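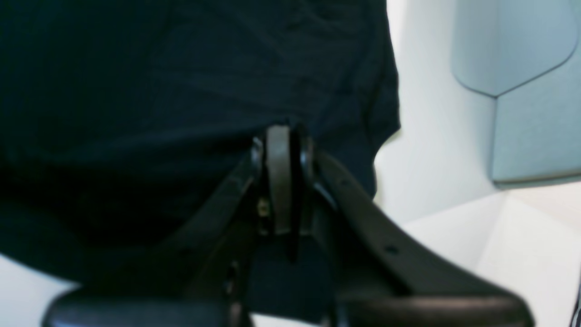 Jorkberg Tenants' Association — Laundry and Textiles Group

Shared dryers: the savings still don't add up

The landlord says the new dryers in the basement of the Smadi building will cut the drying bill for all 306 apartments. Residents who have been using them since December would like to see some proof.

The machines were put in by Visel, the firm that also holds the cleaning contract for the stairwells. A flyer taped up in every lobby promises "faster drying, lower cost, softer clothes." It doesn't say faster or lower than what. When our group asked for the figures behind the flyer, we got a copy of the flyer.

What we do know is the price. A load used to cost a flat fee, paid in coins. Now it is charged by the minute through the Fekitz payment card, which has to be topped up in advance and can't be cashed out when you move. Visel says most loads finish in less time, so most people pay less. That may be true for a few shirts. Residents with work pants, heavy sweatshirts or bath towels tell a different story, and several of them have brought us their card statements to back it up.

Fares Sleiman lives on the third floor and washes for a family of five. He kept his statements for 9 weeks and says he paid more in seven of them than he would have under the old system. "They told me I was overloading it," he said. "So I split the load in two and paid twice. I'd like someone to explain to me where the saving is."

Visel's answer is that the dryers have a sensor that stops the cycle when clothes are dry, and that people who pick the timed setting are wasting their own money. Fair enough, but the sensor setting is the third option down in a menu, and the timed one comes up first. Anyone in a hurry will press the first button. It would be easy to change the order, and we have asked twice.

Then there is the matter of the repair fund. The landlord has set aside $400 for repairs this year, to cover every dryer in the building. Ziad Karaki, who fixed the old machines for years before the contract changed hands, thinks that would pay for one drum belt and a service call, with little left over. "It's fine while they're new," he said. "Ask me again next winter."

The landlord's office told us the fund "reflects the reliability of modern equipment." It had no comment on what happens when the money runs out, or on whether the cost would go onto our service charge. The lease allows it, as far as we can tell.

Some things have gotten better. The room is quieter and the lint screens are easier to reach than on the old machines. One resident on the ground floor said her bills have gone down, and we have no reason to doubt her. She lives alone and mostly dries sheets.

But a trial is supposed to test something, and this one was called a success in the lobby newsletter before the first full month of bills was in. The newsletter also said residents had been "widely consulted." We can find no one in our group who was asked.

The association will put the matter to the landlord at the Monday meeting, 7 p.m. in the community room. We are asking for three months of usage figures, a refund option on the Fekitz card and a written promise on repairs. If you have card statements you're willing to share, drop copies in the box by the mail room, with your apartment number on the back. Names will be kept out of anything we hand over.

Visel has been invited. It had not replied when this was posted.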